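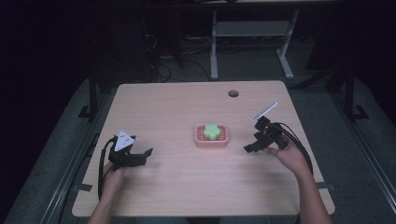 Thread on hard water and bar soap. I get asked about this a few times a year and my answer keeps getting longer, so I'm putting it in one place. October 2020 version, to be corrected as people write in.

Definitions first. Hardness is the dissolved calcium and magnesium in the water. Iron and a few other metals count in principle, but in a household supply they are usually a small part of the total. In the US it is reported either in grains per gallon or in milligrams per liter as calcium carbonate.

The "as calcium carbonate" part confuses people. It doesn't mean the water contains that much chalk. It is a bookkeeping unit. Calcium and magnesium have different weights, so both get converted to the amount of calcium carbonate that would carry the same charge, and then you can add them.

Soap is the sodium or potassium salt of a fatty acid. The sodium salt is soluble enough to wash with. The calcium salt is very nearly insoluble. Put the first in water that contains calcium and you get the second. Same for magnesium.

The ratio matters. Calcium carries two positive charges and a fatty acid carries one negative, so each calcium ion takes two soap molecules out of service. The product is a gray, slightly waxy curd. Soap scum, lime soap, bathtub ring: same material.

Nothing lathers properly until the calcium and magnesium have been used up. All the soap spent before that point does no cleaning. Then you rinse, which brings in fresh hard water, and the leftover soap on your skin or the tub precipitates too. People forget the rinse half.

You can measure this in a kitchen. It's the old soap titration, and water chemists used a version of it for a long time before better methods took over. You need a clear jar with a tight lid, a dropper, distilled water and plain soap dissolved in rubbing alcohol.

Procedure: 40 mL of water in the jar. Add one drop of soap solution, close, shake, set it down on its side, watch the foam. If it collapses, add another drop. Stop when a foam covers the surface and stays for two full minutes. Write down the drops.

Run distilled water first. That is your blank and you subtract it from everything else. Use the same jar and the same dropper throughout. Rinse the jar with distilled water between runs, or you will be measuring your own residue.

My results from July. Distilled: 2 drops. A bottle my cousin filled at her kitchen tap in Cabanatuan: 8. My tap in Lavberg: more than 40, and I gave up because the liquid looked like thin milk and I couldn't judge the foam.

If that happens to you, dilute. One part tap water to three parts distilled, same total volume, subtract the blank, multiply by four. I should have started there.

Limits of the method. It gives relative numbers only, unless you make up a standard of known hardness. The endpoint is a judgment call. Magnesium reacts more slowly and can give a false endpoint, where the foam holds and then drops when you add more soap. Keep going past it once to check.

Don't use dish liquid or shower gel for this. Those are mostly synthetic detergents and they will foam in nearly anything. You want the ingredient list to say sodium tallowate, sodium palmate, sodium olivate or similar. I used an unscented bar from Grustetti, grated.

On synthetics: their calcium salts are far more soluble than those of soap. That is the main reason they replaced soap in laundry. A "syndet" bar looks like a bar of soap, feels like one and leaves much less ring. The label often says "beauty bar" or "cleansing bar" and avoids the word soap.
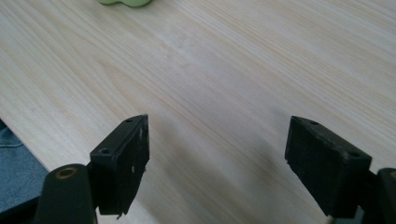 Desk grain, with the edge of something pale green at the top.

Temporary and permanent hardness, briefly. If the calcium came in with bicarbonate, heating drives off carbon dioxide and calcium carbonate drops out. That's kettle scale. If it came in with sulfate or chloride, boiling does nothing useful and may concentrate it slightly.

So there are two deposits in a bathroom and they need different treatment. Scale is mineral: hard, white, crusty, found where water dries or gets hot. Scum is lime soap: gray, soft, greasy, found where soap was. On a shower door you generally have both, in layers.

Scale dissolves in acid. White vinegar works slowly, citric acid works faster for the same effort. Keep both off marble, travertine and cement grout, which are carbonate too or contain enough of it to be etched.

Scum and acid is less simple. The acid pulls the calcium off and leaves free fatty acid behind, which doesn't dissolve in water either. You have traded one film for another. Follow with dish liquid to lift it. Vinegar alone on a ring often smears for this reason.

Never follow or mix any acid with bleach. It releases chlorine gas. I don't care how well ventilated the bathroom is.

A chelating agent goes at it differently. Citrate or EDTA holds on to the calcium so the soap can't. Many bar soaps include a little tetrasodium EDTA or sodium gluconate. It's there partly to protect the fats from trace metals and going rancid, and partly for this.

Home soapmakers can add sodium citrate. Usual practice is to dissolve citric acid in the water and add extra lye to neutralize it. Skip the extra lye and the acid eats into the lye you budgeted for the oils, and the bar comes out softer and greasier than the recipe says. Run the numbers before you pour.

Softeners. A standard ion exchange unit swaps each calcium for two sodiums. The resin fills up and gets flushed with brine. Total dissolved material hardly changes, so a cheap conductivity meter (the pen kind sold for testing "purity") will tell you the softener is broken when it is fine.

That slippery feeling in softened water has several explanations going around. The one I find most convincing is that soap rinses more slowly when there is no calcium to precipitate it, and people also keep using the quantity they needed before. Cut the soap down and the feeling mostly goes.

Drita Tomić asked whether the magnetic collars that clamp on a pipe do anything for lather. They don't remove calcium. Whatever claims are made about scale crystals, the calcium is still in the water and still reacts with soap. Run the drop test before and after if you own one, and send me the counts.

She also asked about Jedudent, the denture soak, as a descaler for glass. I tried one tablet in a fogged tumbler overnight. The fog got lighter along the bottom and stayed put above the waterline. Plain citric acid did the same job on the next tumber in the set, for less money.

(Tumbler. No edit button.)

Laundry note for people who use soap flakes: add washing soda first and let it dissolve. It precipitates the calcium as carbonate before the soap meets it. The carbonate ends up as fine grit in the cloth if you overdo it, and towels go stiff. Go by your local hardness figure.

Your supplier in the US will have a water quality report, usually online. Hardness isn't always in the main table. Look for a supplementary page, or call and ask. If you're on a private well you need a lab test, or strips if a rough range is enough.

Unit check, as this went wrong twice in my replies last time. Milligrams per liter and parts per million are interchangeable for tap water, because a liter of it weighs very nearly 1000 grams. Grains per gallon is a different size of unit – don't type one into a softener that expects the other.

Next I want to redo the Lavberg sample diluted, with a magnesium standard beside it. I'll add the counts under this post.

– Lorna Evangelista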